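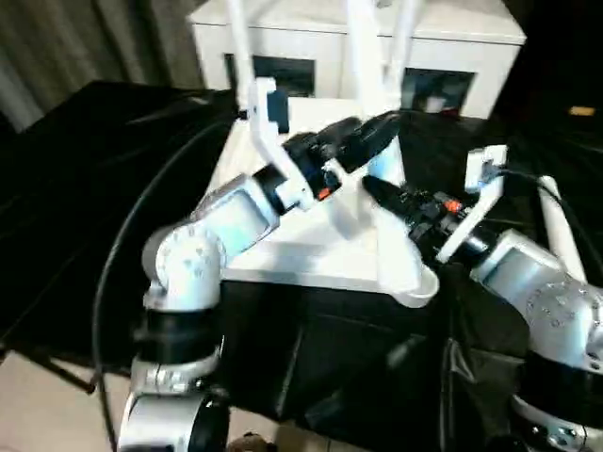

White platform with a rounded front edge, on black cloth.

Screw-leg table

A screw-leg table is a small molded plastic table whose legs turn into threaded sockets on the underside of the top. I've also seen it called a twist-leg table, a knockdown play table and (in my own house, for years) "the white one." The name covers kids' tables, patio side tables and the little fold-nothing stands people put a fan on. This entry sticks mostly to the all-white kind, which is the kind I know best and own far too many of.

Parts

The top is usually one molded piece. From above it looks like a plain slab, but flip it over and it's hollow, with ribs running across and shallow panels between them. The ribs keep it stiff without making it heavy – I can carry my biggest one under one arm with a bag of groceries in the other hand!

Each corner has a socket. On some models the socket is a simple round hole and the leg carries all the thread. On others there's a separate ribbed collar that goes in first and takes the leg after that. The Dollholm, which is the small square one everybody's aunt seems to have had, came with collars. The Berge didn't. If you've got a mixed box from a yard sale, sort this out before you do anything else.

Legs are tubes, straight or slightly tapered, and generally hollow. Some are sold with a rubber foot that falls off and rolls under the stove.

Putting one together

Everyone I know builds these upside down. Lay a cloth on a bigger table, put the top on it face down, and work from there. The cloth saves the good side from scratches. Start each leg by hand with a half turn backward until you feel the thread drop, then go forward. If it binds early, back it out. A crossed thread in soft plastic will go in crooked forever after, and the table will rock no matter what you fold up and stick under it.

How tight to go is where people disagree. I used to get all the legs standing loosely first and then go around and snug them up, and I said so in an earlier version of this page. 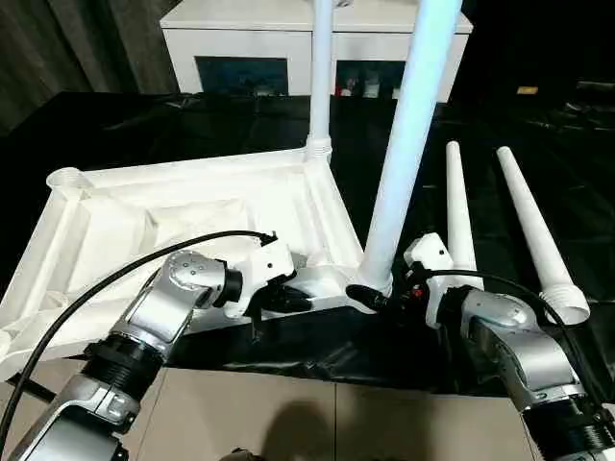 Hedvig Ljungberg wrote in to say she finishes each leg completely before she touches the next one, and that the loose-first method only makes sense for bolts. A plastic thread has no play worth saving, in her view, and a loose leg just gets knocked sideways by your elbow while you're busy on the far corner. She has a Dimik that she's taken down and put up every August for 7 years and it still stands flat.

I tried it her way on the Dollholm and I have to admit it went fine. I still go loose-first on the long-legged ones, where a bit of wobble helps me line up a stubborn leg, but I won't argue the point anymore.

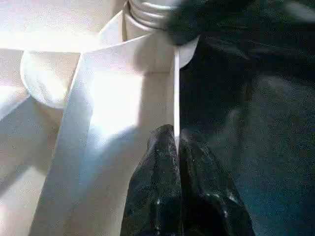 Then there's the shelf question. A few models have a lower shelf or a side panel that slips over the legs, and that has to go on before the last leg is tight. Forget it and you'll be unscrewing things. The Oder is the worst for this, as its instruction sheet shows the shelf on the back of the page, and I've met exactly one person (hello, Simão Serrano) who turned the page over in time.

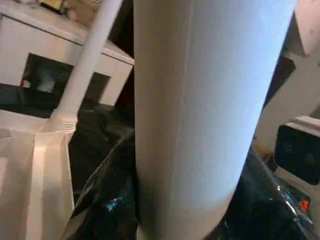
White tube in a ribbed collar, with a large pale cylinder beside it.

Cleaning and storage

Dish soap and an old toothbrush will do for the threads, which collect sand and juice and whatever it is that toddlers produce. Let the parts drain standing up, socket side down. For the winter I tape the legs together in a bundle and lay them inside the hollow of the top. Keep the collars in a jar with a lid!

Spare parts

Legs from one maker hardly ever fit another's sockets. The number molded inside the socket is the one to look for: my Dollholm says 77 and my Berge says 748, and a leg from one won't even start in the other. Sigrun Hedlund tells me she wraps worn threads in plumber's tape, 2 turns, and that it holds well enough for a plant stand. I wouldn't sit on it, but then you shouldn't sit on any of these.

See also: nesting stool, patio side table, threaded insert

Last revised January 24, 2023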